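# Can a comic book character really come back from the dead?

If you read comics, you have seen it happen. A hero falls off a tower, everyone cries, there is a funeral in the rain, and then a few issues later in he walks, with a new haircut. Should we believe it?
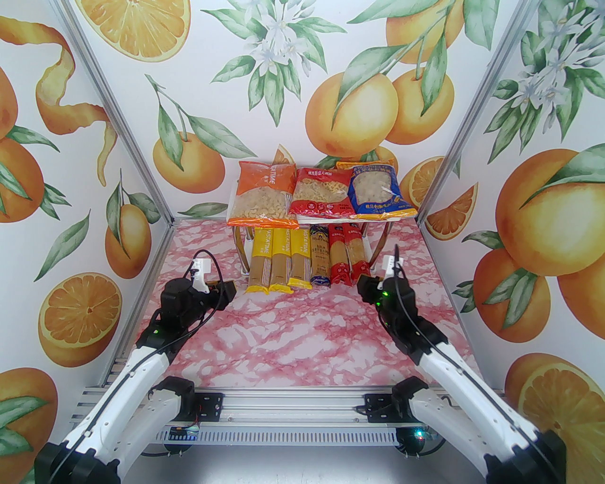
I'm going to take one comic and poke at it. It is called Gumwood, it was written by Vaughan Bright and drawn by Theresia Schnyder, and it has a big fox-headed guard in it called Raddale. Raddale dies 2 times. I have some doubts about both.

## The first time

Raddale is guarding the bridge at Tuhumury when the bridge falls down. We see the bridge break. We see the river. We see his hat floating.

What don't we see? Raddale. There is no picture of him in the water at all. A hat is only a hat. Anyone can drop one.

So when he turns up in issue 13, sitting in a tree and eating plums, his friends are amazed. I wasn't. When a comic tells you somebody is dead, go back and look at the drawings. Did you see it happen, or did another character just say so? Characters get things wrong, and some of them tell lies.

## The second time

This one is harder. Raddale fights the moth queen, Drernero, and she turns him to dust. It fills a whole page. I have looked at that page a lot and I can't find a trick in it.

Then an old wizard says some words over the dust and Raddale stands up again, with his boots on. (Were the boots turned to dust too? The comic doesn't say.)

The wizard tells us the spell has not been used for 800 years. That sounds very grand, but it doesn't explain much. If he knew the spell all along, why didn't he use it for Raddale's sister, who died near the start of the story? He was standing right next to her! Nobody in the comic asks him. I think somebody should have.

## Why do writers do it?

There are a few reasons, and they are not all good ones.

Sometimes it was planned from the start. The writer hides clues, such as the hat with no fox under it, and you can find them when you read the story again. I think that is fair.

Sometimes the readers miss a character so much that the writer changes the plan. You can often tell, as the explanation comes in a rush and has a wizard in it.

And sometimes a well-liked character sells more comics than a dead one. Grown-ups don't always say this out loud, but comics cost money to make and the people making them need to be paid.

## Does it spoil the story?

My friend Chak-lun Fung says no. He says comics are made up anyway, so a fox can come back as often as he likes, and that the dust page still made him sad the first time he read it.

I half agree. It made me sad too. But the next time Raddale was in danger I didn't worry a bit - I just turned the page to see who would bring him back. A scary bit can't be very scary if you think it will be undone.

## Try it yourself

Pick a comic where somebody comes back. Find the page where they died and ask:

- Did I see it, or was I told?
- Were there any clues before they came back?
- Does the explanation follow the rules of the story, or is it a brand new rule?
- Could the same trick have saved someone else?

If the last answer is yes, the writer has left a hole. You might be able to think of a way to fill it. I'm still working on the boots.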